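Wrist camera cell, teal tote: gripper closes on rim but pose drifts

Forum: Cells, Fixtures and End Effectors
Thread started 06/01/2018

tastel_ops
I look after one cell that moves plastic totes from a bench to a rack. Six-axis arm, two-finger electric gripper, small camera at the wrist. The tote is picked by its rim, one finger inside the wall and one outside. The cell ran all winter on the original settings. For the last two weeks the arm has been putting totes down with a twist, and the place check rejects them.

What I have done so far:
Re-taught the pick point twice.
Checked the mounting bolts on the gripper flange. All at spec.
Swapped the camera cable for the spare.
Dropped the closing force from 44 percent to 34 percent in case we were squeezing the wall out of shape. No change that I can measure.

Tote is glossy teal. The vision job finds the rim edge, fits a line to it, and the arm aligns to that line. Fit score used to stay high all shift and now it wanders. I suspect the vision side but would like a second opinion before I rebuild the job.

orner_k
What is the pad material on the fingers, and when were the pads last changed? Also post a view from the wrist camera at the approach pose, before closing.

tastel_ops
Pads went on in April. White strip, adhesive backed, stuck to the finger face. I don't have the part number here. It was whatever was in the drawer.

Approach pose is the last waypoint before close, arm at 4 percent override. Exposure is fixed. Gain is fixed. There is no ring light on the camera, only the shop lights overhead.

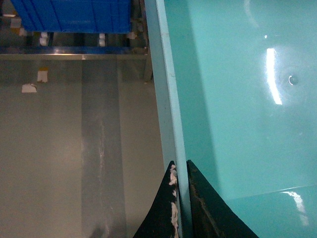 The line fit runs on a window placed over the rim. I have the window set fairly long because the short one gave me angle noise. Blob filter is off. Edge polarity is set to "any", which I know is lazy.

orner_k
Two separate problems, and I would fix the mechanical one first.

The left finger pad is finished. It is frayed and torn in patches from the tip all the way down. With a pad like that the contact is on whatever patch stands tallest, so the wall pivots on that patch as you close. That alone will give you a twist at the place position. Re-teaching the pick point won't help.

Second, the tote floor has a long glare streak on it, and it lies at a slant. With polarity on "any" and a long window, the fit can take points from the glare whenever the tote sits a bit off nominal.

Relu_C
Disagree on the order. If the line fit is wrong, the fingers arrive at an angle to the wall, and that is what tears pads in the first place. Put new pads on now and they will look the same in a month. Fix the vision job, confirm the approach angle with the arm in manual, then do the pads.

orner_k
Pads tear from age and from adhesive creep too. It takes ten minutes to change them. You can't judge an approach angle by watching the close if the contact surface is garbage.

Relu_C
You don't judge it by watching the close. You stop short and put a feeler gauge between finger and wall at the tip and at the root. Pads off, bare fingers, same number at both ends or it is not parallel. The condition of the pads doesn't enter into it.

orner_k
Fine, if the pads come off for the measurement then we are arguing about nothing. Strip them, measure, fix the angle, put new ones on.

totgate_mx
We run a similar tote. Some points from our setup:

Set polarity to one direction. The top of the rim is lighter than the inner wall, so search light to dark going toward the inside of the tote and ignore everything else.

Shrink the window across the rim and keep the length. Long is good for angle. Wide is what lets the reflections in.

Clean the bench. I see a couple of white scraps lying on the gray surface to the left of the rim. If your window ever reaches that side they are edges like any other, and if a tote comes down on one it rocks.

Check that the fingers are the same part. In that view the right one looks larger and broader than the left. Could be perspective, could be somebody fitted a spare from another set.

tastel_ops
Fingers are a matched pair as far as the paperwork says, but I will measure them. They were off once for a crash last year and I was not on shift.

The scraps are a fair point. Wiping the bench is on the shift sheet. I will add it to the changeover sheet too.

anghel
Has anybody looked at the lighting? Software windows are a patch. Glossy plastic under a bare fluorescent tube is always going to do this. Put a diffuser panel under the fixture, or a hood over the pick station.

totgate_mx
I think it is a tube, going by the shape of the streak. A hood over that station would be in the way of the arm. We tried a polarizer on the lens and it cut the glare, but we had to double the exposure and slow the approach. I took it off again.

anghel
A diffuser doesn't cost you exposure to that degree. A frosted sheet clipped below the fixture is cheap and the arm never sees it.

tastel_ops
Update. Pads off, adhesive cleaned with isopropyl. Fingers measured on the surface plate and they are the same length and width within what my calipers can show, so that one is closed.

Gauge check the way Relu described. The gap at the tip was larger than at the root, and the difference changed when I moved the tote sideways on the bench. That points to the fit.

Changed polarity to light to dark and cut the window width by half. Ran 326 picks with the place check on and had no twist rejects. Force is back up to 44 percent. New pads are on, with the corners radiused so the edge doesn't lift.

Relu_C
Good. Save the old vision job under another name before you overwrite it. And write the pad change interval down somewhere. "When it looks bad" is how this one got to where it was.

orner_k
Check the gauge numbers again after a week on the new pads. If they still match at tip and root, leave it alone.

anghel
I would still diffuse the light. Your window is tuned to one tote position and one tube.

tastel_ops
Frosted sheet is on the order list. I'll post the fit scores with and without it once it's up. Relu, the interval is going on the PM card at roughly six weeks to start with, and I'll move it depending on what the first set looks like when it comes off.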